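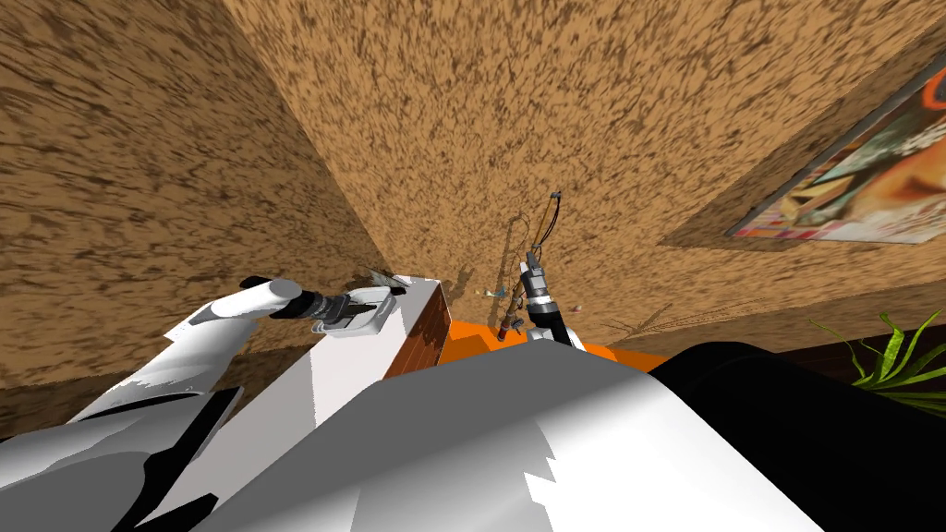 May, controller comparison, sim only. Ran the Csonka controller against our old joint-space one on the two-arm model, same reach task, same start pose, room randomization left on. Left arm goes in low toward the brick-textured block on the orange surface, right arm holds with its fingers pointing up. The left gripper is the parallel one with light gray pads. Cork walls again in this room, and the thin shadow from the right arm falls on the back wall, so the shadow setting did carry over from the config.

Settings: 490 Hz inner loop for both controllers, camera at 30 fps, head view only. Gergely wanted the wrist views too but the render drops too far with all of them on, so that's a separate run.

Old controller: 149 episodes, 9 aborted on self-collision check, all of them left forearm against torso. Same problem Mariann wrote up for the Musasen arms. Changing the elbow preference gets rid of most of it but then the approach to the block comes in too steep and one finger touches the top corner first.

Csonka: same seeds, no aborts. Slower to settle at the pregrasp, you can see it hunting in the wrist pitch trace. I dropped the damping once and it got worse, put it back to default. Didn't touch the other gains.

Pad friction is still the number Shota copied over from the Nundham sheet. It was measured on smooth plastic and I don't trust it for the block. Lift results are in the log but don't quote them until that's fixed.

View from the head camera is poor for this pose. The left wrist gets in front of the top of the block, which is where the detector wants its corners. Try tilting the head down a little or moving the block back before the next batch. Anikó has the camera offsets file.

To do:
- rerun lifts with measured friction
- wrist views, short batch, 9 episodes is enough
- ask Gizella if the Grurnarik fingers have a collision mesh yet or just the box
- save both configs in the shared folder (done 4:15 pm)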